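When the simulated arm at Prusstead began missing its target, Joyce Muli's first guess was the camera. She had spent most of September getting a two-finger gripper to work beside a dark box on a marble surface, and the runs had been steady until then.

"It would come down with the fingers open, stop, and close on nothing," she says. "Then the log would say success. That bothered me more than the miss."

The team ran the same task 20 times overnight. Six of the runs ended with an empty gripper, and five of those were marked as good.

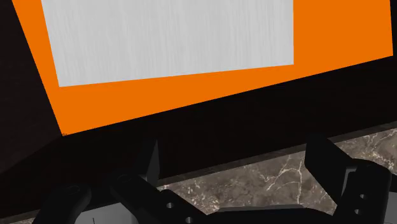

Güven Sezer, who looks after the Cetovero software the arm runs on, went through the logs the next morning. The check for a successful grip only asked whether the fingers had been told to close. It never read how far they had moved.

"I wrote that check myself, as a stopgap," he says. "It should have come out months ago."

The misses had a separate cause. An update had shifted the point the arm measures from, and the planner was still using the old value. Muli has corrected it, and a run now stops if the two values disagree.

Sezer wants the same stop tested on the real arm before anyone works next to it. "In simulation you lose a night," he says. "I don't want to find the next one with my hand in there."

The test is down for the afternoon, at low speed.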